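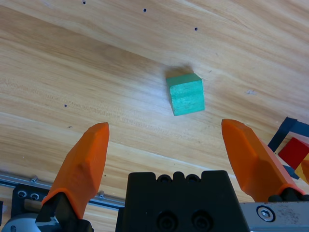 The green cube, seen from the wrist of Marty.

Episode 62

The job was to move the cube and to say "good" or "again" into the microphone. Bogdan Sima had done it since February, in the long room above the bakery in Badby, and he was paid by the episode.

He put his hands into the two handles of the leader arm. On the table the orange fingers opened. He watched the screen, because the rule was to look only at what the arm could see. If you looked over the top of the screen, you knew things the arm did not know, and then your example was a kind of lie. Mrs. Gotach had explained this on the first morning, and he had liked her for saying it so plainly.

"Episode 60," he said. He came down slowly, closed on the green, lifted, put it down by the scuff mark. "Good."

Episode 61 he spoiled. He came in too fast and one finger touched the corner, and the cube turned a little on the wood. He corrected it and finished, but he said "again" and pressed the pedal.

"You could keep that one," said Mrs. Gotach from her desk. "It is useful to see how a person gets out of trouble."

"It was not trouble. I was thinking of something else."

"Then it is useful to see that too."

He was thinking of his father, who had taught him to plane a board in Flostitz. His father never explained anything. He stood behind, put his own hands over the boy's hands, and pushed. After one winter of this the boy could feel where the grain wanted to go, and he could not have told anyone how he knew. The table under the cube had such grain, long and slanting, with brown streaks in it. Every day he looked at it for hours through Marty's eye, and every day he wanted to run his thumb along it.

"Does it know it is wood?" he asked.

"It knows nothing yet. In the evening we train, and tomorrow it will try by itself."

"And if I do it badly?"

"Then it will do it badly, in exactly your way." She smiled at this. "The last model we had was trained by my brother. It always waited 2 seconds before it closed. We searched for the fault the whole week, and then I saw him pick up a cup of coffee."

Bogdan put the cube back near the middle. He chose the angle with some care, so that it would not be the same as the last time. Then he took hold of the handles again, and noticed for the first time how he held them - the left hand light, the right one doing the work, the elbow kept close to the ribs. It was not his way of holding. He had borrowed it a long time ago.

He wondered if that would go in as well. The elbow was not recorded, only the joints of the arm and the picture from the wrist. But a movement comes from somewhere. In 2031, perhaps, in some kitchen or some warehouse, an orange hand would come down on a thing and slow a little just before touching it, as if to ask permission, and the people there would think it was the software.

"Ready?" said Mrs. Gotach.

"Episode 62," he said, and let the fingers down toward the green.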